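Ticket: gripper speed near fixtures, kitchen sim
Opened by: Olaia Villanueva
Project: Inia
Status: open, waiting on Brarach
June 2020

Okay, picking this one back up from April. Short version for anyone new: our house rules say the arm drops to reduced speed whenever any part of it comes within 50 mm of a fixture or appliance. The checker (Jelov, the nightly one) keeps flagging the microwave task for breaking that rule, and the people running the task keep telling me the arm was slow the whole time. Both can't be right, so I went digging.

First thing I tried was rerunning the task with the logging turned all the way up. 2,000 episodes, same seed list as before. Jelov flagged a whole pile of them, and nearly every flag lands in the same stretch, the last part of the approach to the control panel side. Going in and coming out of the sink area is clean.

Second thing, I paused one of the flagged episodes right where the checker complains, to see what it was complaining about.

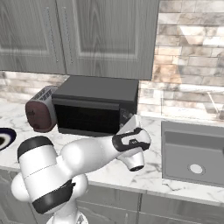

Paused on approach, gripper by the lower right corner of the microwave.

So yes, we're well inside the zone at that point and the rule should apply. No argument there. What bugged me was the number in the log, which said full speed. I pulled the joint velocities by hand for episode 3,712 from the old batch (the one Stamatopoulos attached last time) and the fingertip speed came out under the limit. The checker had it over!

Turns out we measure two different things - the controller limits speed at the fingertips, and Jelov takes the fastest point anywhere on the arm. On a long diagonal reach the elbow can swing pretty quick while the gripper barely creeps along. The rule as written just says "the arm," and I read that as every link. Brarach reads it as the tool.

What I changed so far:
Added a second column to the report with fingertip speed next to the whole-arm speed.
Left the pass/fail logic alone. Please don't loosen it just to get a green run.
Logged distance per link, so we can tell which part is near what.

Reran 1,000 episodes with that and the two columns disagree exactly where I expected.

Still need from Brarach: a decision on the wording. My vote is whole arm, same as we'd want around a real counter with a real person standing at it. If it stays tool only, the safety page needs to say so in plain words - right now it doesn't.

Leaving this open till I hear back.

Olaia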